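Slide 9: Remote controls and lost time at home

Semside survey: 17 households, one week each, paper diary. Lost items logged at time of search, not from memory.

Remotes came second after keys. Median search, 2 minutes. Longest, 14, in a household with three sofas.

Fixed storage spot cut searches in the Murinbridge group. Size of spot did not matter. Distance from the seat did. Past arm's reach, people stopped using it by Friday.

Skip the cost table if running late. Take questions on the diary method here.
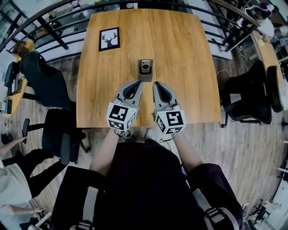
Remote in an upright holder, middle of the table.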